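Marking out a sorting table with paper and tape
31st October – posted by Henrique Frade

I covered the bench top in brown kraft paper and divided it into sections with dark blue tape. Plates get sorted there before packing.

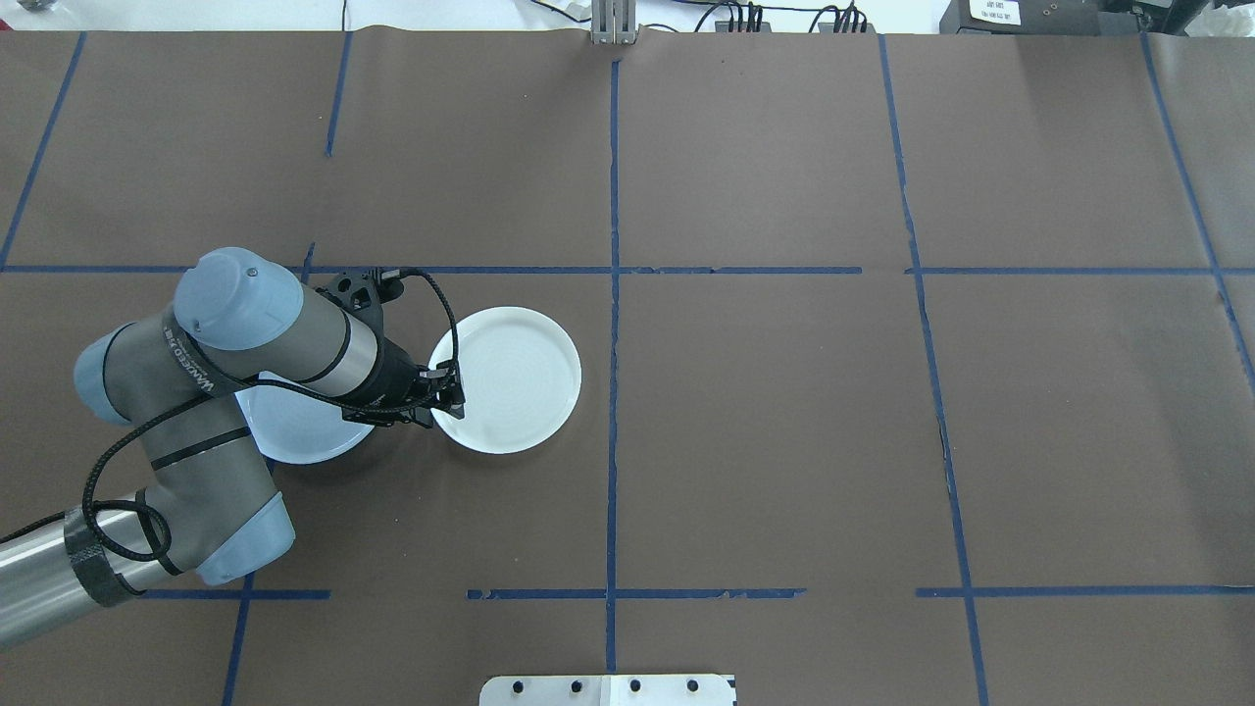 The paper creases near the seams and I would like to stop that before I redo it in November. Current overlap is 3 cm, held underneath with Tavik double-sided. Is a wider sheet the better fix?

vilem_d
Wider sheet. Foltden sells a 36 inch roll. Fewer seams, fewer creases. Pull it tight over the edge and tape from below.

Brahim Alaoui
Disagree. Wide paper still wrinkles if the room gets humid. Leave the roll open in the room for 14 hours, then lay it. I would also close the gaps in the tape lines.

Henrique Frade
The gaps stay. Continuous tape pulls the paper up when I replace one sheet.

Brahim Alaoui
Then cut the tape at the seams only. Random gaps make the sections harder to read.

t_botha
Paper is the wrong material for stoneware anyway. A foot ring with any grit on it will tear it. I use a Myklebust felt mat and chalk lines.

vilem_d
Felt sheds. You then wipe every plate before it goes in the box. Paper you throw out.

t_botha
Mine has not shed in 7 months.

Henrique Frade
Staying with paper – the plates are smooth underneath. Ordering the 36 inch roll and will let it sit overnight first. Some of my lines run at a slant, so I will mark them with a straightedge this time.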